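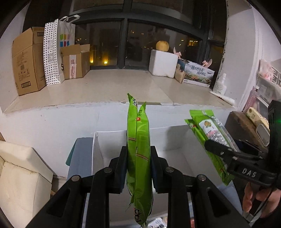 How I pack a snack box for mailing

My cousin Maham moved away in January and the first thing she asked for was snacks, so I've gotten pretty quick at this. It takes me 21 minutes if the tape behaves!

Start with a plain cardboard box and stand all the flaps straight up. You want to see right down into the corners while you work.

Sort everything before any of it goes in. I make one pile for flat packages, one for the long skinny packets and one for puffy bags (chips, mostly, and those always go last).

Flat stuff goes on the bottom. Then slide the skinny packets down the sides, crimped end up - they fit in gaps you'd never get a bag into. I like to keep the same flavor together in twos.

Puffy bags go on top, on a slant if they're too wide. Don't squeeze the air out, that's your padding.

Close the flaps and give the box a gentle shake. If it rattles, stuff the gaps with a crumpled shopping bag. Mine pile up by the window anyway, so I never buy filler.

Tape the middle seam twice, then once across each end. Write the address on the top and again on one side.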